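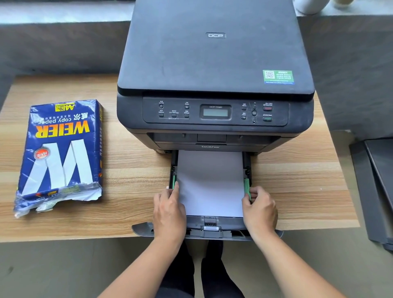 Most writing courses I know of still hand out a five-paragraph template in the first month and never take it back. I taught from one for years at Westia, a two-year college where nearly every student has to pass first-year composition. I now think the template should be gone by the third assignment, and I think what should replace it is the outline written after the draft.

The usual order is outline, draft, revise. Students are asked to say what their main points will be before they have written a page. Some can do this. Most pick the first points that come to mind, because the form has blanks and the blanks need filling. Then they spend the draft defending choices they made in ten minutes. I have read plenty of papers where the best idea shows up in the last paragraph, unconnected to the thesis, and the student has left the thesis alone because it was already approved.

A reverse outline works from the finished draft. The student writes one sentence in the margin beside each paragraph, saying what that paragraph claims. Then the sentences get copied onto a separate sheet and read in order. If a sentence can't be written, the paragraph has no claim. If two sentences match, one paragraph is extra. The whole exercise takes one class period for a paper of 1,000 words, and it needs no software.

My colleague Shigeru Sugawara disagrees with me about this, and his objection is a fair one. He says weak writers need a plan up front or they will turn in nothing. He has students who freeze at an empty page, and the template gets them moving. I have those students too. But I would give them a question to answer and a deadline for a bad draft. Getting them moving is one problem and getting the paper organized is another, and the template is asked to solve both.

There is also the matter of grading. A template is easy to grade. Thesis at the end of the first paragraph, check. Topic sentences, check. When I had 133 students in one term I leaned on that, and I don't blame anyone who still does. A department that wants teachers to drop the form has to give them smaller sections or fewer papers. Ours went from five papers to 3, with 2 required drafts of each, and the reading load came out close to the same.

The best case I saw was a paper on bus routes in Mosten. The student, Hideaki Imai, had planned to argue that fares were too high. His reverse outline showed four paragraphs on schedules and one on fares. He changed his thesis to match what he had spent his time on, cut the fare paragraph, and moved a section on late buses to the front. None of that would have come out of his original plan — he didn't know yet what he had to say.

I would keep one thing from the old handout, the reminder that a reader needs to know early what the paper is about. That is good advice for any draft. It should be applied at revision, when the writer knows the answer. And the reverse outline should be handed in along with the final paper, stapled behind it, so the teacher can see whether the student read their own work before asking someone else to.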